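Search this blog
Type and hit enter

Bellis Lane, week six

4 December 2019

The piano is still in the hallway. I bought it in September for $200 from a man in Misance, who told me it had been tuned "recently," a word I now understand to cover most of the last century. The movers charged $328 to bring it as far as the stairs, where they measured the turn, looked at each other and asked where I kept my checkbook.

I've been practicing there ever since, in my coat. The front door leaks air onto my ankles and the mailman has heard more of the same beginner's waltz than any federal employee should have to.

The tuner from Prestura came last week. He played one chord and sat quietly for a while. His quote was $858, which included new strings for the bottom octave and, I think, something for his nerves. I said I'd consider it. I have been considering it by avoiding the bottom octave.

Meanwhile the waltz is coming along, as long as you like it slow. My left hand still treats the third beat as optional. 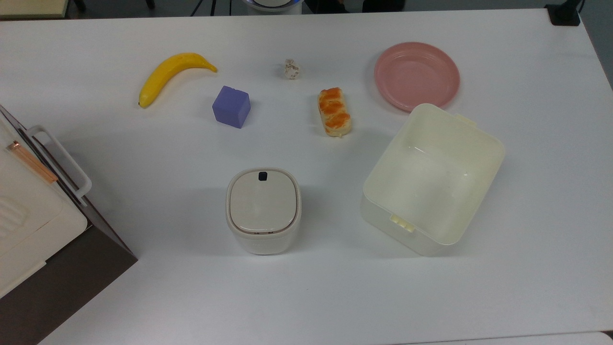
Contact | © Notes from Ikby | Back to top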